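Keeping hand tools in good order through the wet months

In our workshop the damp season starts in August, and every year I find rust on something. Now I do a small care round each Sunday evening, and it takes 25 minutes.

First wipe the steel parts with a dry cotton cloth. Then put one drop of light oil on each joint and open and close the tool several times. Too much oil collects the sawdust, so wipe again.

Wooden handles like linseed oil, two thin coats with one night between them. My neighbor Killian Lacroix uses beeswax, and his handles are also very nice.
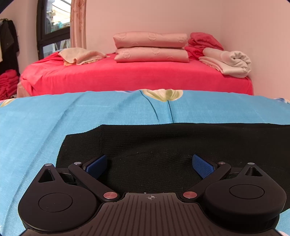
*Black gripper with two angled finger arms*

Small screws on any tool should be checked by hand before you hang it back. Do not store the tools against an outside wall.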